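Do shirts with a lot of writing on them mean anything?
Lăcrămioara Munteanu, June 21, 2020
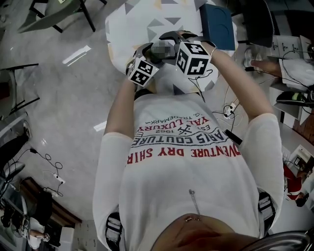 My nephew turned 18 and now dresses himself. I have no quarrel with white long sleeves. But this one says PARIS COUTURE, ROYAL LUXURY and, in big red capitals, ADVENTURE DRY SHIRT, with a 1962 for good measure. Is it a brand?

Elīna Pētersons
It's filler. Somebody needs words in that spot and picks ones that sound expensive. I own 2 like it, and neither has led to any adventure. Wash inside out.

Flanagan
my dad has one that says YACHT. he gets seasick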